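4.2 Household survey after the December flood

The second source of data is a household survey in Flerkstead. The town lies on the lower Kilel, where the river turns to the south and the land on the left bank is less than two meters above the normal water level. We chose Flerkstead for two reasons. It was flooded when the embankment near the Pendetti mill broke, and it had a warning system already in use at that time. The other towns on the river had only sirens.

The municipality gave us a list of 1733 addresses inside the flooded area. From this list we drew a random sample and visited each address up to three times. In total 326 households agreed to answer. The interviews were done by the second author and by Pin-yu Ho, who also translated the form for families who did not feel comfortable in English. One interview took 53 minutes on average, which is longer than we had planned, as many people wished to tell the whole night from the beginning.

Each household was asked when the first warning was received, from whom it came, and what was done in the next hour. We did not accept "early" or "late" as an answer to the first question. When people did not remember the time, the interviewer helped them with known events, for example the power cut on Sunday evening or the closing of the bridge. This method follows Kalinowski, who used it after a smaller flood upstream, and we find it works well for the evening hours but less well after midnight.

The losses were recorded by room and not by object. For the entrance and the ground floor we used a short list of common household goods – furniture, heating, kitchen machines, clothing and footwear – and the respondent gave one value for each group. Small goods are easily forgotten in such interviews. Jatoi reported the same problem in his earlier work, and we followed his advice to ask about the entrance first. The footwear group includes shoes, slippers and the racks for keeping them (Figure 6).

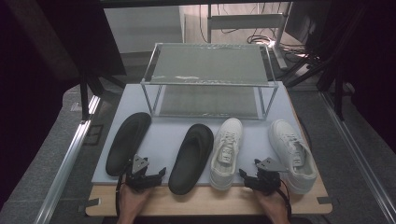

Figure 6. Goods of the footwear group: a two-tier clear rack and four pieces of footwear, among them a white low-top sneaker.

4.3 Limits of the data

The sample has two weak points. Families who moved away after the flood could not be reached, and they are probably the ones with the highest losses. Also, tenants often did not know the damage to the building itself, so for rented homes we use only the contents. Kamran Jatoi checked the coding of all forms a second time, and where the two codings were different the lower value was kept.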